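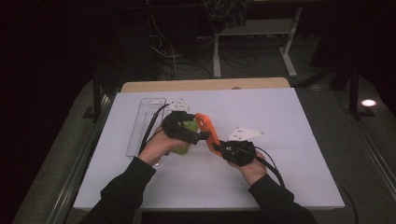 Light and Glare in the Jomville Reading Room
Project report by Nkrumah Osei, Haruto Murakami and Jericho Rivera
Jun 7, 2022

Background
The reading room in Jomville has tall windows on its south side and two rows of ceiling lamps. Students told us that the seats near the windows are hard to use around noon. We wanted to find out which seats have too much light, and whether the desks make the problem worse. Our adviser was Joon-young Jin.

Method
We measured light at desk height with a borrowed meter. Each reading was taken with the meter flat on the desk and the person holding it standing back, so as not to shade it. We took readings with the blinds up and again with the blinds down. The ceiling lamps stayed on the whole time. They are marked 4000 K, a fairly neutral white.

We also gave a short survey to 100 students. It asked where they sit, whether they move during the day, and whether they have trouble reading glossy pages or a screen.

Ramil Macapagal drew the seating plan. The first version had the window wall on the wrong side and we had to redo the labels.
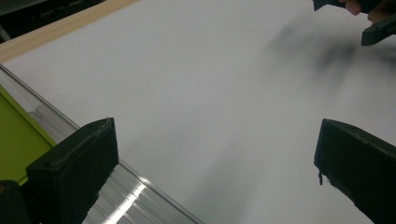 Results
The highest reading was 1769 lux, at the corner desk with the blinds up. The desk next to it gave 1485 lux. Readings dropped quickly after the second row, and the back wall was dim enough that some students bring their own lamps.

The survey mostly agreed with the meter. Students in the window row complained about screens, and students at the back complained about small print. One answer we did not expect was that people choose the window row anyway for the outlets.
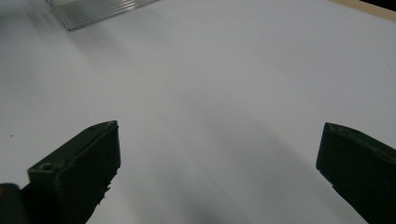 Desk finish matters as well as the amount of light. The older desks have a glossy varnish, and the windows show in them as bright patches right where a book would lie. A matte top spreads the light out. On a pale white one like the tabletop in the photo, the shadows are soft and the surface takes on a slightly cool, gray-blue look. A very pale top still sends a lot of light back up, so we would choose a light gray for the window row.

Problems
Clouds passed over during the second set of readings and we repeated four of them. We did not measure in the evening.

Suggestions
Lower the blinds on the two corner windows before noon. Put the glossy desks at the back. Add outlets along the back wall, and desk lamps if there is money left.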